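Let People Read the Rulings

8 April 2018

I spent a good part of February trying to read a court decision. I don't mean trying to understand it (that came later, and with a headache). I mean getting hold of the thing at all.

The case was a small one, a landlord and tenant fight at the Nasthorpe county court, and my neighbor Mackenzie Charbonneau wanted to know how it came out before she signed a lease with the same landlord. Sensible woman! The clerk's office told her the ruling was public. Then they told her it would cost $86 for a copy, paid in person, between ten and noon.

Eighty-six dollars for eleven pages our taxes had already paid for.
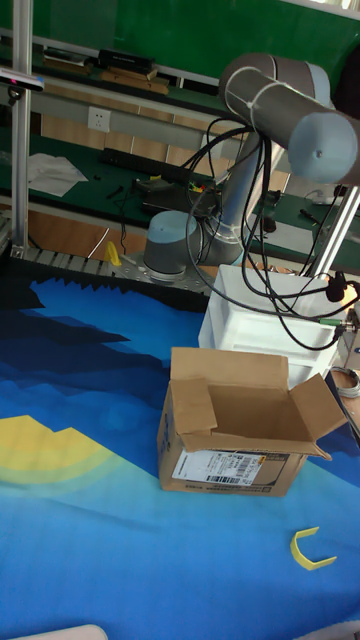
So I went down there myself, because I'm stubborn and I work nights. The clerk was perfectly nice. She said the fee schedule was older than she was, and that most people who ask for a copy go home without one once they hear the price. I believe her. I nearly did too.

Now, I've heard the other side of this. Océane Caron, a retired family court judge I've argued with for years, thinks putting every ruling online would be cruel to people who never asked to be in court. She's got a point, and I'd happily keep custody cases and anything with kids in it out of the pile. Names can be blacked out. But a dispute over a security deposit? A contractor who has been sued again and again for the same leaky roof? I want to know about that before I hire him, thanks very much.
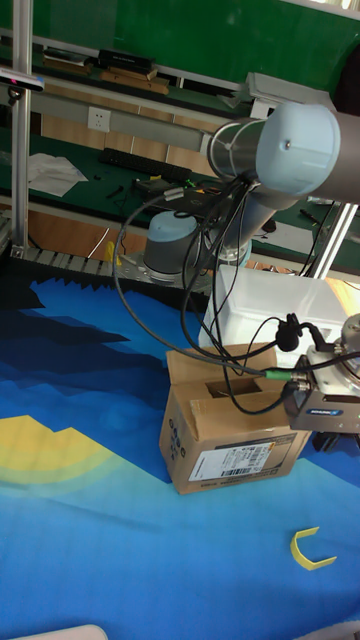
Money always comes up next. The county says scanning the backlog would take years, and fine, maybe it would. Start with the new ones, then! Judges type their decisions on a computer these days. Somebody prints them, stamps them and puts them in a drawer, and I can't see why that same file couldn't go on the court's website the same afternoon.

Lawyers, by the way, mostly don't feel this problem. Their firms pay for the big search services and pass the cost along to clients. It's the rest of us who show up with a checkbook at ten in the morning. The county board takes public comments on court fees this spring, and I've already sent mine in. Mackenzie has written one too, and hers is a lot ruder.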